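**Camow gripper trial** is a comparison of robot grippers carried out in simulation. It was set up to choose a hand for the Humia, a robot with two arms. The test room has a long stone counter, a plank floor and a changing set of household objects.

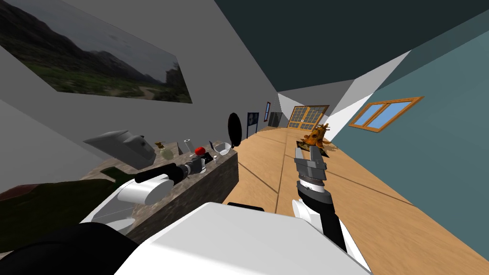
## Method

Two grippers, the Toft and the Utby, were each given 600 attempts on 24 objects. Both have two fingers. The controller settings were kept the same, and an attempt was stopped if the fingers made no contact within 4 seconds. Small objects near the edge of the counter were scored separately.

Reaching was tested with the left arm over the counter while the right arm was held clear of it. 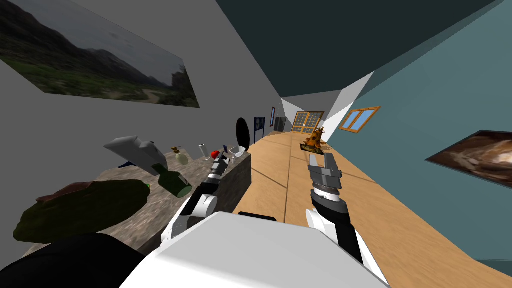
**Why was the trial run in simulation?**
It allowed every attempt to be repeated from the same starting position, with either gripper fitted.

## Camera views

Body and wrist cameras were compared in a second round. The body view takes in both arms and much of the room. The wrist view moves with the hand and keeps the fingers in sight as it turns.
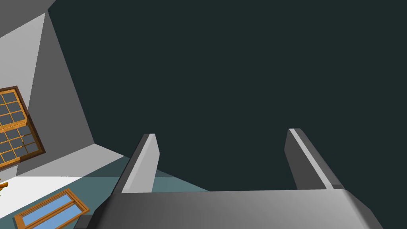

The controller used the wrist view only for the last part of each reach and relied on the body view before that. Switching between them added a delay of 2 frames, which was left uncorrected. The settings were last revised on 10/7/20.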